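Frequently Asked Questions: Washing Bedding at Home

5 min read

I get a lot of email about laundry, more than I ever expected when I started writing down how I run my little two-room guesthouse. After the post on sheets went up I had 247 messages, and most of them asked the same handful of things. So I've put the answers in one place. I'm no textile expert! I just wash a lot of beds.

How often do you wash everything?

Sheets and pillowcases between every stay, and once a week on my own bed (okay, sometimes ten days). Blankets get done when the guest changes. Comforters and quilts I do once a month if there's a top sheet under them, more often if the dog has been up there. Pillows, the actual pillows, get two or three washes a year.

Can I wash a comforter in a regular home machine?

Depends on the machine and how puffy the thing is. My test is to push it into the drum dry. If I can still get my arm in over the top, it goes. If I have to lean on the door, I take it to Planach, the laundromat at the bottom of our street, where they have the huge front loaders. I ruined a perfectly good Zevik washer in my second year by stuffing a king-size in it, and the repair would have cost more than the comforter did. Learn from me, please.

What temperature?

Warm for nearly everything. I used to do it all on hot and my whites went a sort of tired gray anyway, plus the fitted sheets shrank just enough to pop off the corners at night, which drives me crazy. I save hot for when somebody's been sick. Colors go in cold, and dark red goes in by itself, forever, I don't care how old it is.

How much detergent do you use?

Less than you do, I'd bet. I went years filling the cap to the top line and wondering why my towels felt stiff. Now it's two tablespoons for a normal load, three for a big one. If you can still see suds in the last rinse, cut it back again.

Do you use fabric softener?

Not on towels, and not on anything with fill in it. I do like the smell, I'll admit it, so now and then a set of my own pillowcases gets a splash. Guests get everything unscented, after one lady sneezed her way through a whole long weekend in November and was very nice about it.

Which pillows do you buy?

I get asked this one constantly. Right now it's the Pernier medium ones, the plain polyester kind. They aren't fancy. I've had feather pillows and I loved sleeping on them, but washing them was a whole day's project and the house smelled like a wet duck. With 34 pillows in rotation (yes, for two rooms, I know, I have a problem) I need something that dries by dinner.

How do I keep a pillow from going lumpy?

Wash two at once so the machine stays balanced, and spin them an extra time at the end. Then dry on low with a couple of clean tennis balls and stop every half hour to punch them back into shape. They always take longer than you think. Squeeze the middle hard, and if it feels even a tiny bit cool, put it back in.
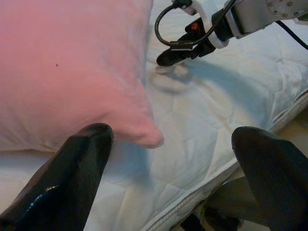 How do I treat a small mark without washing the entire thing?

Spot cleaning is my favorite way of being lazy. You want a white cloth, cool water and one drop of dish soap, and you dab from the outside in so it doesn't spread into a ring. For a tiny dark speck like the one on the pink pillow, I'd first try lifting it off with a bit of tape, just in case it's only lint, before I got anything damp. If it stays put, then out comes the soap. Go easy on colored fabric and test a corner first. I once rubbed a pale yellow sham so hard that the clean patch looked worse than the coffee did.

Does line drying make things scratchy?

A little, yes. Give everything a good hard snap before you hang it and another when it comes down. Or cheat like I do and finish it off with ten minutes in the dryer. I love the line for sheets, but quilts are heavy and mine sags, so those go flat over two drying racks with the fan on.

Where did you get the striped blankets in your upstairs room?

Živković, a small shop we found on vacation. They don't ship, I'm sorry, I've asked them twice! Cold wash, lay flat, keep away from cats.

Can I send you a question?

Please do. I read them all, though I'm slow in the summer. Put the fabric from the care tag in your message if you still have the tag, and tell me what you've already tried on it.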